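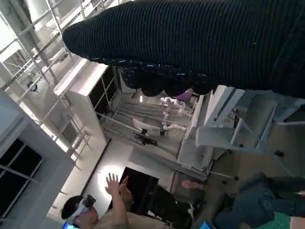

Ribbed black covering in use, with work area and tables behind.

Ernusano Gridded Bench Mat, green

The Ernusano is a self-healing cutting mat for benches, craft tables and classroom desks. It protects the surface underneath from knife marks and gives the blade a firm, slightly yielding base. The grid is printed on the working face only. The reverse is plain and lightly textured so that the mat stays put on smooth tabletops.

The mat is supplied flat between two boards. Rolled supply is not offered, as a mat that has been rolled tightly may keep a curl at the short ends.

Surface and print

The working face is a soft top layer bonded to a harder core. A straight cut made with a sharp blade parts the top layer, which closes again when the blade is lifted. Cuts that reach the core do not close. Keep to light, repeated passes on card and leather, and change the blade as soon as it begins to drag.

The lines are printed in white ink beneath a thin matt finish. They are intended for setting out and squaring up. Where a finished piece must be exact, check it with a steel rule.

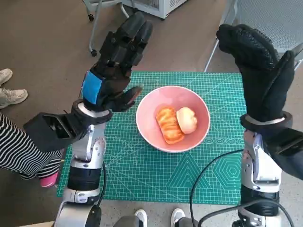 Sizes and ordering

Vandalen 30: short side 30 cm, for single desks and small trimming jobs.
Vandalen 79: short side 79 cm, for shared benches and pattern work.

Both sizes are 2 mm thick and carry the same print. Mats can be butted edge to edge, although the outer margin is unprinted and the grid will not run through the join. Schools and workshops may order up to 400 mats on one delivery note. Larger orders are split and sent on separate pallets.

Orders received before noon leave the Dandinmont warehouse on the same working day. The warehouse closes for stocktaking in January.

Care

Wipe the mat with a damp cloth and a little washing-up liquid, then dry it flat. Do not use white spirit, acetone or scouring pads. Dried glue can be lifted with a plastic scraper held low to the surface. Fu mat cleaner is suitable for ink and pencil marks.
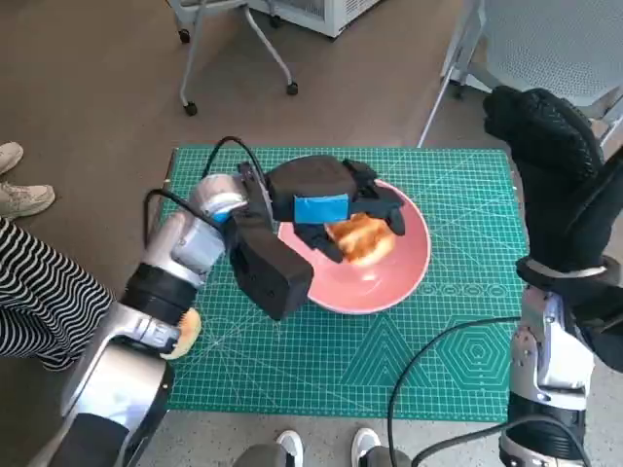

The mat is not heat resistant. Irons, glue guns and hot pans will cause it to warp, and a warped mat cannot be pressed flat again. Store it lying down, out of direct sunlight. It is not rated as a food surface either, so bread and the like should be kept in a bowl, as with the toasted piece in the pink one, and crumbs brushed off before cutting resumes. Grit and crumbs trapped under thin paper will turn the blade off line.

Returns

Unused mats may be returned in the original boards. Mats with cut marks on the working face are not accepted unless the fault lies in the bonding or the print.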